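Setting up a play burger station (if you must)

I don't hold with most toy storage, which tends to get played with less than the toy. But the burger set kept ending up under the sofa, so I gave in.

Put the tray down lengthways first. Lay a clear rail along its long side, then set three short tracks at right angles to it, spaced evenly. The packaging promised 12 minutes. Allow 16.

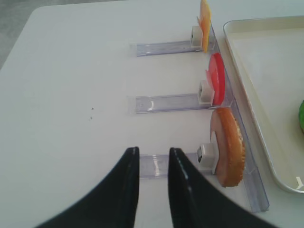 Tuulikki reckoned tape under the rail was a waste of time, and that a damp cloth wiped over the table first would hold it just as well. I tried both. Tape.

Do the same on the other side. Then build one burger as a test: lettuce, tomato, cheese, bun on top. If you have to reach across the tray for anything, move it.

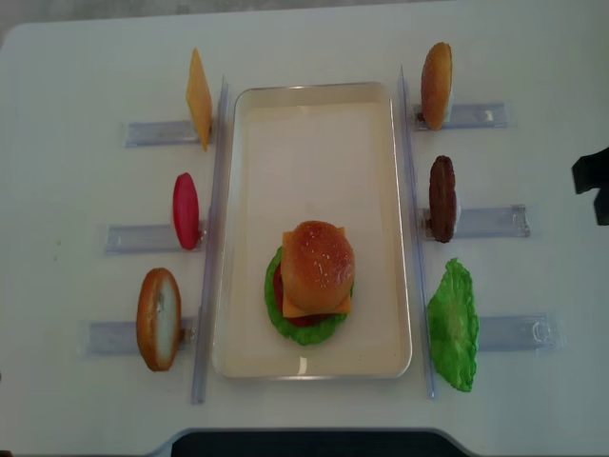
Test burger, lettuce at the bottom.

207 shares | 2 comments

Prasanna Howlader
Ours lasted until January. Still finding lettuce.

Pirjo Vuorinen
Would a baking tray do? I'm not buying another one.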